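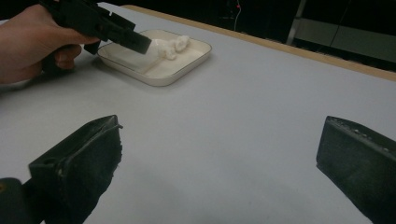 How far has the first year's grant taken the Lulis community orchard?

Further than we dared hope when we wrote to you last spring. The ground is cleared, the first trees are in, and the money has lasted, with a little left over for the tools we still need.

The rest of this report goes into more detail, and I hope you will forgive me if it runs on a bit. It has been a full year and there is plenty to tell.

The land

When the Edwards Fund first agreed to support us, the plot behind Sisari Lane was mostly bramble, old fence wire and one very stubborn elder. Clearing it took from February right through to the end of April, a good month longer than our plan allowed. The wire was the trouble. It had been buried in layers, and every time we thought we had reached the last of it another length would come up with the fork. We are glad now that we took the time, as the soil underneath is lovely stuff, dark and crumbly, though it stays wet at the low end after rain. We have left that corner for willow and a bit of rough grass and moved the plum rows uphill.

The trees

We planted 20 apple trees in November, all on half-standard rootstock, and a short row of plums and damsons along the north side. The pears are still to come. The nursery at Brarport had a poor season with them and asked if we would wait a year for decent plants, and we said we would. That is the one real change from the plan you approved, and the pear money is set aside in full.
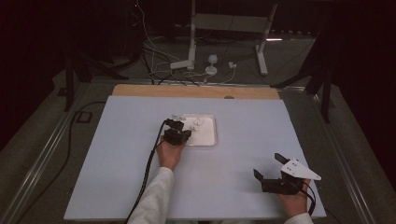 Deer got in twice before the guards were up, and two of the apples lost their leaders. Both have been pruned back to a good bud and we expect them to pull through, but they will be a year behind their neighbors. We have since raised the fence on the lane side and put taller guards on everything – a cost we had not budgeted for, and one we met out of the plant sale.

The people

Our Saturday mornings have become the heart of the thing. Families come with flasks and boots, and a fair few older residents who told us they were "only looking" have ended up with their own row to keep an eye on. The pruning class in January was so full that we ran it again in the afternoon. The school at Lulis has asked for a small bed of its own near the gate, where the children would like to grow currants, and we have said yes with great pleasure.

The money

Your grant for the year was $3,000. Most of it went on trees, stakes, guards and the hire of the brush cutter, with smaller amounts for compost and the printing of our leaflet. After everything was paid, and not counting the pear money, $302 remained at the end of December. We would like your permission to carry it over and spend it on two wheelbarrows and a decent long ladder. Receipts are in the envelope with this report, in date order, apart from the one for the stakes, which the yard is sending again.

The year ahead

Water is our biggest worry. We got by last summer with cans filled at the hall tap, but it is a long walk and the young trees will want more in a dry spell. We have asked the hall for leave to put a rain tank against its back wall and are waiting to hear. If that falls through, the farm next door has offered us the use of its trough, and we would need only a length of hose.

We would also love to show you the place. The blossom should be out in late April or early May, modest as it will be on such small trees – do come if you can, any morning after 10, and we will put the kettle on.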